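Rinville Priltason tabletop record player, three months in

Posted November 2022

I held off writing this one up because I wanted to live with the thing for a good while first, and also because I kept putting on another record instead of sitting down to type (a decent sign, I suppose!). I bought the Priltason in August to replace a hand-me-down turntable whose belt had gotten so tired that every singer sounded a little seasick. I listen mostly to nineties guitar bands, some old soul, and whatever turns up in the dollar bins, so please don't expect any talk of golden ears from me.

Setting it up

It took me 22 minutes from opening the box to hearing the first song, and a fair piece of that was hunting for my reading glasses. The platter drops on, the belt hooks over a little brass post, and the counterweight screws onto the back of the arm. The booklet has nice big drawings, although the page about balancing the arm is out of order, so read the whole thing through before you start. The power cord is on the short side. I had to move a lamp and a fern to make it reach, and the fern has not forgiven me.

How it sounds

Warm, full, and a bit soft around the drums. I started with a live album by a local band called Testach that I've owned for years, and I heard the crowd clapping along in the second verse, which had always been a sort of mush on the old player. Voices are lovely on this. Loud, fast records lose some of their bite, and if you mostly play metal you may want to budget for a better cartridge down the road. I swapped mine out of curiosity, liked it less, and put the original back.

The built-in speakers are fine for a kitchen. I had them going most Sundays while I cooked, and they carried well enough over a running faucet. For real listening, though, plug it into something bigger. Mine goes through a pair of Sproģis bookshelf speakers I've had forever, and the two get along beautifully.

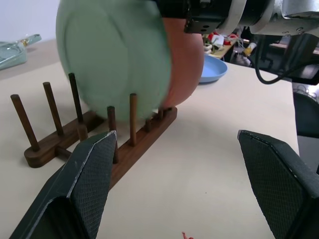
What I'd change

The dust cover. It doesn't stay up by itself unless you push it all the way back, and if your shelf is close to the wall you can't do that, so I end up holding it with one hand and fussing with the record with the other. The speed switch is also tucked right behind the arm, and I've bumped the arm twice going from an album to a 45. I'd have liked an auto-stop too. I dozed off on the couch one night and woke up to almost 14 minutes of run-out groove going tick, tick, tick.

Would I buy it again?

Yes, I would, and I'd still pick the plain walnut finish over the glossy red. I'm giving it a 9 out of 10, with the missing point going to that silly lid. If you've got a box of old records in the closet and nothing to play them on, it's a friendly place to start. I'm off to flip the Testach album over now, side two is the good one.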